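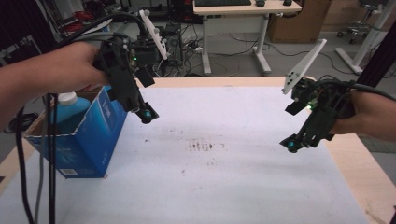 Two hands at the work surface.

Clirkar Stain Block Matt, 500 ml
Reviewed by Celeste Rivadeneira, May 31, 2020

The tin says one coat. I have been painting over other people's damp patches for long enough to doubt that, and I still do.

Clirkar is a white water-based paint meant to hold back rust, nicotine and old water marks. It goes on well enough with a small roller and hardly smells. The label promises it can be recoated in 90 minutes. Mine was still tacky at that point, in a heated room, so I left it overnight.

On pencil and greasy finger marks one coat did the job. On a tea-coloured water mark in my hallway I needed three, and in low sun I can still find the edge. The oil-based Darkudeo I bought in January covered the same sort of mark in two. It stinks, mind you, and the brush was only fit for the bin.

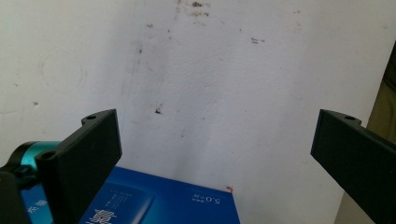
Rust-coloured marks high on a white wall, with a grey streak and some smudges.

A bigger tin would make more sense if the price per litre dropped, but it barely does. The lid also bent the first time I opened it, and a skin had formed a week later.

Fine for scuffs. For anything brown I'd buy something else, and find the leak first.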